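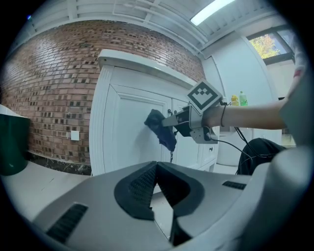 What are we showing at the Stellside open day? People using hand-held grippers to do household jobs, so that robot arms can later learn those jobs from the recordings.

I'm Akosua Quaye, I run the demonstrations at Stellside, and I'm really excited to open our doors this Saturday at 10 a.m.! We've got room for 200 visitors, it's free, and you can drop in any time until 4 p.m.

You'll see my colleague Trilok Mishra handling cloth with a gripper, and cloth is a stubborn thing to work with (it folds where it likes). The jaws close on the fabric, the finger pads on the other gripper, up front, have a fine grid of raised bumps, and a marker cube with a bold black pattern rides on top. Ask him anything. He loves questions about knots and sleeves.

Evangelia Sarantis will give a short talk at noon on Bilton, our training software, and then there's coffee.

We're at 414 Penitz Road, with parking in back. School groups, please write to Rosângela Lopes at the front desk before you come. Press can come in from 9 a.m.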